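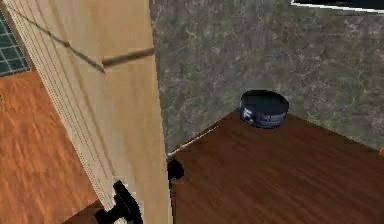 How to Clear and Set Up a Hallway for Someone Who Uses a Walker

A hallway is usually the narrowest part of a home and the part that gets the least thought. People store things in it, hang coats in it, and walk through it in the dark. When someone in the house starts using a walker, the hallway needs to be looked at first, before the bedroom and before the living room. Most of the work can be done in an afternoon with a tape measure, a screwdriver and a few cheap parts.

What you need

Tape measure
Pencil and paper
Screwdriver
Painter's tape
Double-sided rug tape, if any rugs are staying
Plug-in night lights
Offset door hinges, if a doorway is too tight

Step 1: Measure the walker and the hall

Measure the walker across its widest point. On most models this is at the feet, so get down on the floor and measure there. Write the number down.

Now measure the hall from wall to wall in several places. Do it at floor level as well as at waist height, since baseboards and heaters take up room that you don't notice when you are standing. The narrowest number is the one that counts. If the hall is 90 centimeters wide at its tightest point, most standard walkers will pass, but there will not be much left over for knuckles. Two-wheel models with wide rear feet may scrape.

Check the doorways too. Open each door all the way and measure from the face of the door to the stop on the other side. The door itself takes up part of the opening, and this is where people get surprised.

Step 2: Take things out

Remove everything that sits on the floor. Shoe racks, umbrella stands, boxes, plant pots and small tables should all go to another room. If you need a place for keys and mail, put up a shallow shelf above hand height, on the side of the hall with no doors.

Extension cords must not cross the floor. If a cord has to run along the hall, fix it to the top of the baseboard with clips.

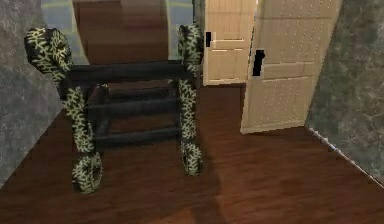 Step 3: Deal with the floor

Rugs and runners are the most common problem. The front feet of a walker catch on a loose edge, and the person leaning on it keeps going. Take them up if you can. If a runner has to stay, tape it down along all four sides and check the tape every month.

Look at the thresholds next. A raised strip higher than your little finger is thick should be replaced with a beveled one. The Pustari low-profile strip we used cuts with a hacksaw and took two screws at each end. The house was an old one in Puswood and the floors on either side of the door were not level, so we had to shim one side with cardboard. It has held since January.

Step 4: Widen a tight doorway

You often don't need to touch the frame. Offset hinges swing the door clear of the opening, and you gain the thickness of the door. Take off one hinge at a time, with the door closed and a wedge under it, and put the new hinge in the same holes. If the old holes are loose, pack them with wooden toothpicks and glue, let it dry, and then drive the screws.

If the door is never closed anyway, take it off and store it. Keep the hinge pins in a bag taped to the door.

Step 5: Lighting

Put one night light near each end of the hall and one by the bathroom door. Warm light is easier on the eyes at 3 a.m. than bright white. If you are changing the ceiling bulb, 1000 lumens is plenty for an ordinary hall. Get a frosted bulb to cut down on glare from a shiny floor.

We use the Plullby motion light. It goes off a little too soon — set the timer to the longest setting.

Step 6: Mark out the turns

Walkers need room to turn. Put painter's tape on the floor where the person will turn into the bedroom or bathroom and have them try it slowly, with you standing beside and slightly behind. Watch the back feet. If they hit the door frame, move the turn further out and try again. Leave the tape down for a week or so.

Step 7: Check again later

Walk the hall yourself once a month with the walker set to the right height. Press on the threshold screws, look at the rubber tips on the feet, and change any tip that has worn down on one side. Replacement tips are sold by inside diameter, so take an old one to the store with you.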